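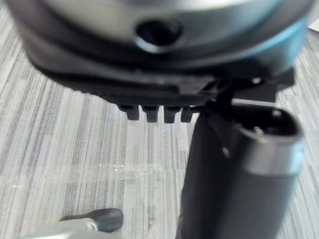
Bernadette Quintanilla wrote in to say that the arm was the cheap part, and that she wished somebody had told her to price up the bench, the fingers and the spares before she put any money down. Her list came to more than a page. I have gone through it alongside my own notes from Stusstead and turned the two into tips for anyone fitting out a small workshop.

Start with the job
Write down what you want picked up, how heavy it is and where it has to go. Do this before you open a catalogue. A gripper that suits flat boxes may be hopeless with round parts, and the sales pages won't always tell you. If you can't describe the job in two lines, it is too early to buy.

Weigh the gripper as well as the part
The load figure for an arm covers everything hanging off the end of it. That means the gripper body, the mounting plate, brackets, cable and any camera, plus the thing being lifted. We nearly ordered an arm one size too small at Stusstead by forgetting the plate. Kitchen scales will do for the small pieces.

Ask what the fingers cost
Fingers and pads wear out, and they get swapped whenever the work changes. Ask for the price of a replacement set and how long delivery takes. Plovia sell theirs in pairs, Bjarnason sell singly, and over a year that made more difference to us than the price of the gripper. Buy 2 spare sets with the first order and put them in a labelled tub.

Check the bolt pattern
Two makers can use the same size of plate with the holes in different places. Get the drawing for both sides and lay one over the other. An adaptor plate is not expensive, but it adds weight and length and you will probably wait for it.

Measure the reach with everything on
Brackets and cylinders stick out further than you expect. Cut a piece of cardboard to the full outline, tape it to a broom handle and move it about over the bench. You will soon find the shelf it hits. Leave enough room to get a hex key in from the side as well.

Set aside money for the bench
A wobbly table spoils good equipment. Ours in Andbridge was an old kitchen worktop on trestles and it had to go within the month. Allow for a heavy bench, bolts into the floor if your landlord will let you, and a surface that wipes clean. Patterned worktops hide small screws very well, so a plain one is worth having if you are choosing new.

Keep 30 per cent back
This is the part people argue with. Of the whole budget, we spend 70 per cent on the order and leave the rest alone until the arm has been running for a while. It goes on cable clips, a guard panel, an electrician's visit, the right screws and whatever was missed. If it isn't all used by August it can go towards next year.

Guarding and training
Get the risk assessment done at the planning stage and ask the supplier in writing what guarding they expect. Training is sometimes included and sometimes charged by the day – read the quote. Send 2 people, so that one can be off sick.

Second-hand
Fine for benches, stands and clamps. For the arm itself, ask for the running hours, the software version and whether the maker will still supply parts. Ask to see it move. For grippers, take a torch and look at the fastenings, the plate edges and the pads. Missing bolts are cheap to put right but they do suggest how the rest was looked after.

Before you sign
Read the delivery terms and check who unloads. Measure the door. Ask whether the cables are in the price, and what length they are, as the standard ones were too short for us both times.

Last updated Wednesday, December 9, 2020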